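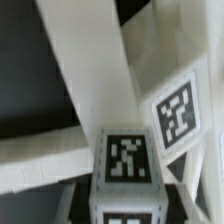
Paint the fronts last, Esther Mabula told me, and leave the insides alone until you've lived with them for a month. I had called her in a bit of a panic, brush in hand, with 15 shelf compartments still to go, and I'm so glad I listened!

I had always thought of open shelving as a place to put things. Esther thinks of it as a drawing on the wall -- pale lines with dark gaps between them -- and once she'd said it I started seeing it everywhere. An off-white upright against a charcoal opening has a real snap to it. Paint the back panel the same cream and the whole thing goes flat, like a page with no print on it.

My own unit came out of a closed-down fabric shop in Stisstead. It cost me 265 dollars, plus a very long afternoon with a rented van. It's 236 centimeters wide, which sounded fine until we met the turn in the stairs. Up it went in two halves, and the joins still show if you know where to look. I've grown fond of them. Yevhen Ivanyshyn, whose workshop in Wolgate I visited in November, fills joins only when they catch a duster. "A seam is where the thing was made," he said, running a thumb along one. "Why hide it?"

He also talked me out of brilliant white. Under his lamps he laid out four creams on scrap lumber and had me look at each one twice, first with the light on it and then in shade. The one I loved in the can turned gray on the side away from the window, and the beige I'd dismissed was lovely there. I took home the second warmest, in eggshell, and two thin coats did it.

What goes on the shelves matters less than I expected. Mine hold cookbooks, a radio, far too many jars and a blue bowl from Ogola that gets a space all to itself. The bottom row is still bare. I walked past it this morning with a basket of magazines, stopped, and carried them back to the hall.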